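Zwischenbericht Beschaffung Kommissionierzelle, Vorbridge

An: Noémie MacLeod, Investitionsplanung
Stand: Anfang Dezember
Betrifft: Mittelabruf zweite Rate, Planung Ausbaustufe

Kurz vorab, weil die Frage am Telefon kam: Wir sind im Budget, aber nicht im Zeitplan. Der Verzug liegt bei den Greifern und beim Schaltschrank, die Arme selbst sind da und laufen. Ausführlicher unten. Zahlen zur Ausbaustufe sind noch nicht alle belastbar, ich schreibe dazu, wo das so ist.

Was bisher gekauft ist

Zwei Arme samt Steuerungen, geliefert, bezahlt, Abnahmeprotokoll unterschrieben. Tisch und Gestell aus Eigenbestand, kostet das Projekt also nichts. Kamera über der Arbeitsfläche fest montiert, ebenfalls aus Bestand. Kästen kamen als Sammelbestellung über Campbell, lagen deutlich unter Ansatz, der Rest der Position bleibt erst mal stehen und soll in die Kabelführung gehen (siehe Punkt Offenes).

Nicht gekauft, obwohl im Antrag: der Zuführtopf für die Motoren. Haben wir nach den ersten Versuchen gestrichen. Die Anschlussleitungen verhaken sich, da hilft kein Rütteln. Pateck hatte angeboten, einen Topf zur Probe zu stellen, die Probe wäre aber kostenpflichtig gewesen und das Ergebnis absehbar. Mittel sind frei, Umwidmung beantragt.

Greifer: Bestellt bei Ellon, zugesagt für Oktober, Teillieferung im November, Rest steht aus. Bis dahin arbeiten wir mit dem Standardgreifer weiter. Geht, ist aber bei den dünnen Leitungen grenzwertig. Ellon hat den neuen Termin nur mündlich genannt, schriftliche Bestätigung habe ich zweimal angefordert.

Stand der Arbeit

Der Ablauf ist wie im Antrag beschrieben: Motoren, Platinen und Leitungssätze liegen sortenrein in Kästen, die Arme legen daraus einen Satz in die Metallschale in der Mitte. Die Schale geht dann an die Montage. Am Aufbau wurde seit dem letzten Bericht die Anordnung der Kästen geändert. Vorher standen alle vier in einer Reihe hinten, das gab lange Wege und die Arme kamen sich ständig in die Quere. Jetzt je zwei links und rechts von der Schale.

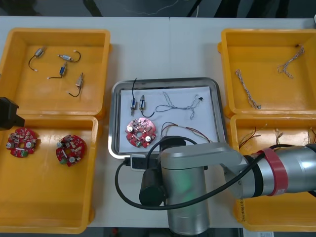 Aktueller Aufbau in Vorbridge: Kästen beidseits der Metallschale, links Motoren und rote Platinen, rechts Leitungssätze.

Die Papiereinlage in der Schale ist Absicht und bleibt. Auf dem blanken Blech hatte die Bilderkennung Probleme mit Spiegelungen, mit weißem Papier ist das weg. Kostet nichts. Für die Serie brauchen wir was Haltbareres, matte Einlage oder beschichtete Schale, Angebot ist angefragt.

Platinen: unkritisch. Liegen flach, sind gut zu erkennen, der Greifpunkt ist eindeutig. Hier sehe ich keinen weiteren Investitionsbedarf.

Motoren: meistens gut. Schwierig wird es, wenn zwei Leitungen übereinander liegen, dann kommt der Nachbar mit hoch. Wir haben den Kasten für die Motoren flacher gewählt und legen weniger Teile auf einmal ein. Heißt aber auch, dass öfter nachgefüllt werden muss, und das macht im Moment ein Mensch. Steht so nicht in der Wirtschaftlichkeitsrechnung, muss rein.

Leitungssätze: das eigentliche Problem. Dünne Litzen, verdrillt, jeder Satz liegt anders. Der Stecker ist das einzige Teil mit fester Form und der ist klein. Mit den neuen Greiferbacken sollte man direkt am Stecker fassen können, mit den jetzigen fasst man eher in die Litze. Solange die Backen fehlen, würde ich keine Taktzeiten nach oben melden. Die Werte, die wir haben, taugen für den Vergleich untereinander und für sonst nichts.

Probeläufe

Im Berichtszeitraum 121 Sätze gelegt, davon 60 noch mit der alten Anordnung. Auswertung der Fehlgriffe läuft, Tabelle reiche ich nach, sobald die Einträge aus der Spätschicht sauber zugeordnet sind. Dort wurde anfangs nicht notiert, welcher Kasten betroffen war. Ist abgestellt, das Formular hat jetzt ein Pflichtfeld dafür.

Beschriftung der Kästen ist noch von Hand, das muss vor der Abnahme ordentlich gemacht werden. Etiketten sind günstig, läuft über Verbrauchsmaterial.

Budget

Position Arme und Steuerung: abgeschlossen, wie bewilligt.
Position Greifer: bewilligt, teilweise abgerufen. Restzahlung erst bei vollständiger Lieferung, so auch im Vertrag mit Ellon.
Position Zuführung: nicht abgerufen, Umwidmung beantragt.
Position Kästen und Träger: unter Ansatz.
Position Schaltschrank: über Ansatz. Der Schrank aus dem Antrag war zu klein gerechnet, die zweite Steuerung passt mit dem nötigen Abstand zur Lüftung nicht rein. Mehrkosten sind durch die gestrichene Zuführung gedeckt, sofern die Umwidmung durchgeht.
Position Schulung: noch nicht begonnen. Bitte ins nächste Jahr übertragen, sonst verfällt sie.

Ausbaustufe

Gefragt war, was eine weitere Zelle kosten würde. Einfach verdoppeln geht nicht. Die Arme wären gleich, Einrichtung und Programmierung deutlich weniger, dafür käme eine Schutzeinhausung dazu. Die jetzige Zelle steht im abgetrennten Bereich und braucht keine eigene, am vorgesehenen Platz in der Halle wäre das anders. Pateck hat dafür ein Richtpreisangebot geschickt, ohne Montage und ohne Prüfung. Ich möchte ein zweites Angebot, bevor ich eine Summe nenne.

Außerdem offen: Miete oder Kauf. Campbell bietet ein Mietmodell mit Übernahme am Ende der Laufzeit. Rechnet sich auf den ersten Blick nicht, entlastet aber das Investitionsbudget im ersten Jahr. Wartung ist darin enthalten, beim Kauf kommt sie extra. Bitte um Rückmeldung aus dem Controlling, ob Miete überhaupt förderfähig ist -- wenn nein, brauchen wir das nicht weiter durchzurechnen.

Ersatzteile sind im Antrag zu knapp. Ein Satz Backen und ein Satz Kabel pro Arm ist zu wenig, wenn die Lieferzeiten so bleiben wie jetzt. Vorschlag: zwei Sätze Backen auf Lager, Kabel wie gehabt.

Offenes

Kabelführung am Arm. Im Moment außen in Schlaufen geführt, für Versuche in Ordnung, für Dauerbetrieb nicht. Schlauchpaket mit Haltern ist ausgesucht, Bestellung wartet auf Freigabe aus dem Rest der Kästenposition.

Arbeitsfläche weiß lassen oder nicht? Für die Kamera ist weiß brauchbar, bei den hellen Steckern an den Motoren wird der Kontrast aber dünn. Test mit grauer Matte ist geplant, Kosten geringfügig.

Risikobeurteilung: Entwurf liegt bei der Arbeitssicherheit, Rückmeldung fehlt. Ohne die keine Abnahme, ohne Abnahme kein Abruf der Schlussrate. Das ist aus meiner Sicht im Moment der kritischere Pfad als die Greifer, auch wenn alle nur über die Greifer reden.

Was ich von Ihnen brauche

Entscheidung zur Umwidmung, möglichst noch vor dem Jahresabschluss, sonst bleibt die Schaltschrankrechnung liegen.
Übertrag der Schulungsmittel.
Auskunft zur Förderfähigkeit von Miete.
Freigabe Schlauchpaket.

Die Fehlgrifftabelle und das zweite Angebot zur Einhausung kommen als Nachtrag, seperat und ohne neuen Bericht. Belege zur ersten Rate liegen vollständig im Projektordner, Rechnung Campbell ist dort unter Kleinmaterial abgelegt und nicht unter Kästen, wurde falsch einsortiert und wird noch umgehängt.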